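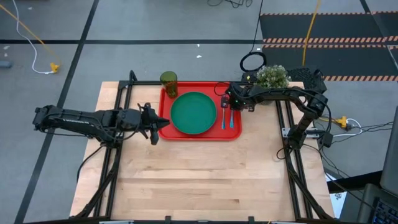

**1/** The Office of Residential Dining at Seidel College is changing its meal plans for the spring term. The changes take effect in February and apply to all 956 residents on a plan. This thread covers the main points. The full terms are posted on the dining page.

**2/** The weekly plan now comes in two sizes. The standard plan covers breakfast and dinner every day. The full plan adds lunch. The old "block" plan is closed to new sign-ups, and current block holders may use their remaining meals through the end of term.

**3/** Dinner hours at Plundis Hall are extended. Doors open at 4:45 p.m. and the hot line closes at 8:20 p.m. Soup, salad, bread and fruit remain out until 9:00 p.m. Breakfast hours are unchanged.

**4/** Residents with evening labs, rehearsals or work shifts may request a held dinner. Requests are made in the Zollix app before 2 p.m. on the same day. Held dinners are kept at the side counter at Plundis Hall and must be picked up by 10:00 p.m.

**5/** Plundis Hall seats 336. The busiest period is the first half hour after the 5:30 lecture block lets out. Residents who are free earlier are encouraged to eat before then. Large groups should write to us in advance – the east room can be set aside for parties of up to 20.

**6/** Guest meals: each resident receives two per month at no charge. Unused guest meals do not carry over. Additional guests may pay at the door by card. The hall no longer takes cash. 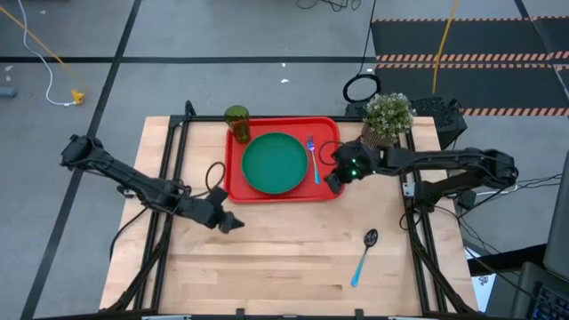
**7/** Table service items are a regular subject of mail to this office, and the rules for the spring are as follows. Each diner takes one tray, one plate, one cup and the flatware needed for the meal. Please bring all of it back to the return window together. A red tray with a spoon still on the table beside it makes two trips for the person clearing, and flatware left behind is the item we replace most often.

**8/** Plates and cups may not be taken to residence rooms. Residents who have hall dishes in their rooms may leave them in the bins on the ground floor of each building during the first two weeks of term. No names will be taken and no fees will be charged for dishes returned this way.

**9/** Take-out containers are available at the register against a deposit, which is credited to the resident's Udusus account when the container comes back. Containers should be emptied and rinsed. We cannot accept containers from other campus vendors.

**10/** Allergies and special diets: the forms have been combined into one. Residents who filed a form in the fall do not need to file again unless their needs have changed. Questions should go to Liette MacPherson, Dietary Coordinator, who holds open hours each afternoon from 1:30 to 3:00 in the Plundis Hall office.

**11/** Ingredient cards will be posted at every hot dish, including sauces and toppings. If a card is missing, please ask the supervisor on duty before taking the dish. Kitchen Manager Lutz Heitmann has asked that cards be left in place and not moved along the line.

**12/** The menu now runs on a four-week cycle. Several dishes return by request, among them the lentil stew, the baked trout and the plum cake. The cold noodle bar is moved to lunch. The Thursday-style carving station of past terms will not be offered in the spring.

**13/** Correction to the above: the carving station will be offered once, at the term-opening dinner. We regret the error.

**14/** Plan changes may be made without a fee until the last day of the add/drop period. After that date, changes are approved only for medical reasons, a change of residence or withdrawal from the college. Requests are reviewed by Shuzhen Yuan, Associate Director, and answered in writing.

**15/** Student jobs: the hall is hiring for breakfast and late dinner shifts. Applicants need not have kitchen experience. Training is paid, and a meal is provided with each shift. Applications go to Teodor Brzozowska through the campus jobs page.

**16/** We have been asked whether the rate for the full plan will rise again in the fall. No decision has been made. Rates for the coming year will be posted on the dining page in the spring, before room selection opens.

**17/** Replies to this account are read during office hours only. For a problem with a meal in progress, please speak to the supervisor at the hall. For billing, write to the dining office and include your resident number.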